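Home / MEDIA / Reviews / Lurkon broadcast monitor: fast transcripts, weak attribution

Lurkon broadcast monitor: fast transcripts, weak attribution

Filed under: Newsroom software, Political coverage
Reviewed by Giang Hà

Lurkon is a subscription service that records television and radio news, transcribes the speech and lets a user search the result. It is sold to newsrooms, ministerial offices and advocacy groups. The version reviewed is the desktop client on the mid-tier plan, used on our politics desk from January through a full round of budget estimates hearings. The desk previously used Prarnex for the same job, so comparisons are with that product where they are useful.

The work is unglamorous. A presenter makes a claim about a department on an evening panel program, the department responds the next morning, and by lunch several outlets are quoting the response to a sentence that was never said in quite that form. The task is to find the original words, the time they were broadcast and enough on either side to show what they were a reply to. A monitoring tool should be judged on how quickly and how reliably it does that.

Capture and coverage

The mid-tier plan records up to 18 channels at once. Metropolitan free-to-air, the main subscription news channels and the parliamentary streams are available by default. Regional radio has to be requested by form, and our request was approved without anyone asking which program we wanted. Channels can be swapped at any time, but a swap discards the buffer of the outgoing channel. The warning for this is in small grey type under the confirm button and should be moved.

Recording itself was dependable. The gaps we found were all on one regional AM station, and the log marked each of them correctly as a signal loss. Prarnex used to close such gaps silently, leaving a transcript that read as though the speaker had jumped topics. Lurkon inserts a blank line with the start and end time of the loss, and carries that line through to any export. For anyone preparing a complaint or a correction, this is a considerable improvement.

Transcription

Text appears on screen with a lag of two minutes, and a second pass replaces it later in the hour. The second pass is noticeably better with ranks, unit names and acronyms. In the first pass "ADF" arrived as "a day off" often enough that Sơn Lương added it to the custom dictionary on the first morning. The dictionary applies to new material only. Older transcripts have to be reprocessed by request, and reprocessing counts against the monthly allowance.

Punctuation is the weaker part. Lurkon places full stops by pause length, so a presenter who pauses for effect is given a string of short declarative sentences. Rhetorical questions lose their question marks. In political commentary that changes the meaning: "Since he told the minister" and "Did he tell the minister?" are not interchangeable in a news report. We adopted a desk rule that no Lurkon text goes into copy until someone has listened to the audio. The vendor's own help pages recommend the same thing, although the sales material is less forthcoming.

Speaker attribution

This is the main fault. The software separates voices competently in a studio interview and poorly in anything with crosstalk. To measure it, Cường Hoàng pulled 114 panel clips and checked the speaker labels against the vision. He excluded clips where a speaker was off screen. Labels held up well while people took turns, and failed most often within a few seconds of an interruption, where the interrupting sentence was assigned to the person being interrupted.

That is a bad place to fail. The interruption is commonly the quotable part, and a search by speaker will return it under the wrong name. The label can be corrected by hand, and the correction is stored with the user's initials and a time stamp, but it stays inside the account. Another subscriber looking at the same minute of television sees the original error. Prarnex did not attempt automatic speaker labels at all — on reflection, a defensible position.

Estimates hearings were easier. The committee room microphones are switched, the chair names each senator, and Lurkon picks up the call. Officials who come to the table for a single answer are labelled "Unknown" with a letter. Zoia Shevchuk, who covers defence for us, found that preferable to a confident guess, and so did I.

Search and alerts

Search accepts Boolean operators, proximity and exclusion. Proximity is measured in words, with no option to measure in seconds, and on fast talkback the difference matters. Wildcards work at the end of a word but not in the middle. Results are returned in broadcast order, newest first, and can be grouped by program. Grouping is useful on days when one line from a press conference is replayed in every bulletin; it reduces a page of near-identical hits to something readable.

Alerts can be sent by email or to a desktop panel. Email alerts quote the matching sentence with no context. The panel quotes a paragraph either side and is the one to use. Alerts based on first-pass text are not withdrawn when the second pass changes the wording, so a false match stays in the inbox looking like a true one. Tùng Lại reported this to support and was told it was a known behaviour.

The clip board
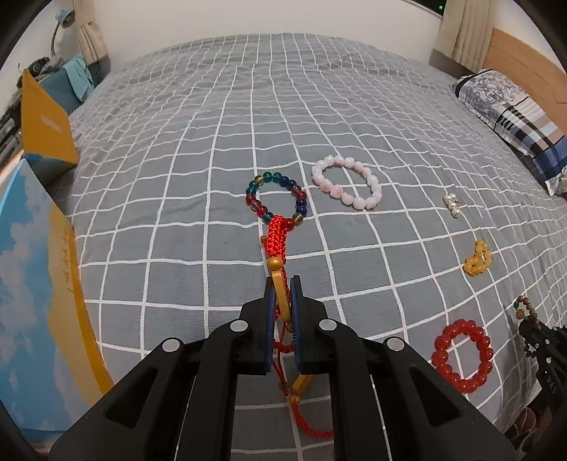
Saved clips go to a board, laid out on a grid, and the board is where a day's reporting gets assembled. Each clip shows the program, the air time and the first line of speech. Everything is the same size and nearly the same shade of grey, so a clip that matters is hard to find again once the board fills. Pinning helps: a pinned clip moves to the centre, takes a coloured border and pushes unpinned clips to the right. The effect is close to having the red braided bracelet with the gold-coloured parts held up in the middle while the beaded pieces stay lying on the gridded sheet off to the side. What is missing is a second level. A clip is pinned or it is not, and an original statement and the official reply to it cannot be tied together. We resorted to typing matching codes into the notes field.

Notes are plain text and searchable. They are also included in exports by default, a setting that should be changed before anything is sent outside the building.

Export

Clips export as video with burnt-in time, as audio, or as a transcript in document or spreadsheet form. The time burnt in is the time of capture at Lurkon's receiver. On satellite channels it can trail the broadcaster's own clock, and the offset is documented in the export header but not on the vision. For a regulator's form, use the header figure.

The spreadsheet export is the best feature in the product. It gives a row per utterance with start, end, speaker, confidence and correction history. Cường's check of the panel clips was done entirely in that file.

Licensing and support

The plan includes two named seats. Named means named: a seat cannot be handed over at shift change, and reassigning one locks it until the following morning. For a desk that runs early and late this is impractical, and the next plan up is priced for much larger organisations. Support answered every ticket on the same business day. Answers were accurate, and in the case of the alert fault, candid that no fix was scheduled.

Archived recordings are deleted when a subscription lapses. Exported files are unaffected. Check your retention obligations before relying on the hosted archive for anything that may end up in a dispute.

Verdict

Recommended for desks that mainly follow parliamentary and studio interview material, and that will check audio before quoting. Not recommended as the only record of panel programs until attribution during crosstalk is repaired or can be switched off. Existing Prarnex users with a stable channel list gain better gap logging and the spreadsheet export, and should ask for a trial covering at least one sitting fortnight before moving over.

We have renewed on the mid-tier plan. Speaker search is disabled on the desk's shared settings.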